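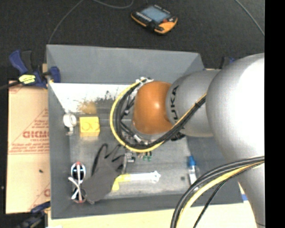 Week 5 handout: Mixed bins and household clutter

Reading for this week: chapter 3 of the course pack, plus the Semden case notes.

Last week we covered parts that arrive in a known position. A welding cell or a palletizer knows where the next part will be. This week's topic is the opposite case, a container of unlike objects lying any way they fell. People meet this in a kitchen drawer, a toy box, or the bottom of a tool cart. Can a machine clear one yet?

The short answer is sometimes, slowly, and with a person nearby.

What makes it hard

Rigid, boxy objects are the easy end. A block has flat sides and keeps its shape when squeezed. A work glove folds differently each time it is picked up, so a stored model of its shape is of little use. Clear plastic is hard for most depth cameras, which see through it or return nothing. Sunglasses combine thin arms, a shiny lens, and very few good places to hold.

The bin matters too. A smooth wall throws back reflections that software can take for an object. Tall sides limit the angles the wrist can use, and cables on the arm take up room near the corners. Clamping the bin to the table removes one problem, as the bin can't slide when the arm bumps it.

Case: Kekitari and Clilholm

The Kekitari repair shop logged 2,000 picks from mixed returns bins. Hard single items went well. Soft and clear items made up most of the misses, and 40 picks ended with two objects lifted together. Clilholm tried the same task with household goods and stopped after 3 weeks - the staff were quicker at sorting by hand.

Mulder's paper argues that speed is the wrong measure for home use, where a slow machine could work overnight. Be ready to say whether you agree.

For Saturday's lab

Bring five objects from one drawer at home. Rank them from easiest to hardest to grasp and write one sentence on each. Include at least one soft item and one that is clear or shiny. Groups will swap lists before testing.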